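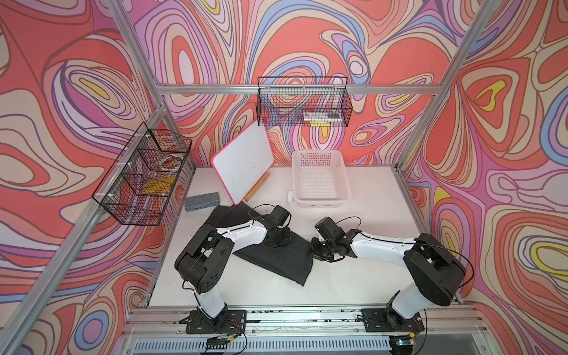
What is a Grilo cell, and how much looking after does it need?

A Grilo cell is a small table-top work cell with two arms, and it asks for a short check before each session plus a longer service after every 60 hours of running.

Search this wiki Go

The Grilo cell was first put together at the Westhorpe workshop, and it has kept much the same shape ever since. Two arms stand side by side on one long base rail along the front of the table, each bolted to its own black mounting plate, with patterned panels on three sides and an open front where the person in charge can reach in comfortably.

Setting up begins with the rail, and it is well worth being patient here - a rail that sits even slightly proud at one end will spoil everything that follows. Once it lies flat, the plates are tightened a little at a time, working from corner to corner, and the arms are then brought slowly to their rest position. The Jayasinghe method, which most keepers of these cells now follow, has the two grippers brought towards each other over the middle of the table until a small gap is left, so that any lean in either arm shows up nicely by eye.

Cables deserve a kind word too. The black lead along each forearm needs enough slack for the elbow to fold fully, and it should be looked over from end to end at every service. Wall baskets for pens, sponges and other bits are hung well clear of the elbows.

For soft work such as cloth folding, the gripping force is usually set to 9 on the Prarkar controller and then eased down if the fabric puckers. Fault 1604 means that an arm has lost its rest position and must be brought home again by hand, with the power off.

See also: Base rails; Gripper pads; Prarkar controller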